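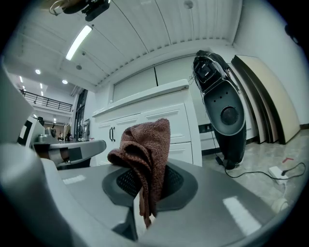
Figure 5. Brown knitted cloth bunched over the pad of the hand-held gripper. A second gripper is at left.

Section 5. Cloth Caught on the Gripper Pad

This section applies to the Vasent hand-held gripper when it is used with knitted or loosely woven cloth. Read it before clearing a caught cloth. The procedure replaces the one issued in December.

5.1 Recognizing the fault

Knitted cloth may catch on the textured surface of the pad and stay there after the fingers open. The operator may notice one or more of the following:

The cloth remains on the pad when the release command is given.
The finger position shown on the Danov display does not return to 100 percent open.
The display shows Fault 22 (release not complete).

A cloth resting on the pad does not always mean that Fault 22 is present. Check the display first.

5.2 Clearing the cloth

CAUTION: The fingers can close without warning while the fault is active. Do not reach between the finger and the pad until the drive is switched off.

1. Stop the task from the display. Do not press the release command again.

2. If two grippers are in use, move the second gripper away from the cloth and set it down.

3. Switch off the drive and wait until the status light goes out.

4. Support the hanging end of the cloth with one hand. Lift the bunched part straight up from the pad with the other.

5. If a loop of yarn is caught, free it with the blunt hook supplied. Do not use a blade.

6. Inspect the mesh surface of the pad for loose fibers and torn cells. Remove fibers with the soft brush.

7. Switch on the drive. Open and close the fingers 2 times with nothing in the gripper.

8. Press Reset on the display. Fault 22 should clear within about 5 seconds.

NOTE: Do not pull the cloth sideways. Sideways force can lift the edge of the pad from the gripper body.

5.3 If the fault returns

Replace the pad if any part of the mesh is torn or if the edge has lifted. Use only Matheson replacement pads of the same size. After a pad is replaced, repeat steps 7 and 8 and run the alignment check in Section 3.

If the fault returns with a new pad, take the gripper out of service and attach a red tag. Record the serial number, the type of cloth, and the finger position at the time of the fault. Send the record to Corrado Cocco, Equipment Safety, Grorngate.

CAUTION: A tagged gripper must not be used for any task, including tasks that do not involve cloth, until Equipment Safety has removed the tag.

Section revised 2/7/20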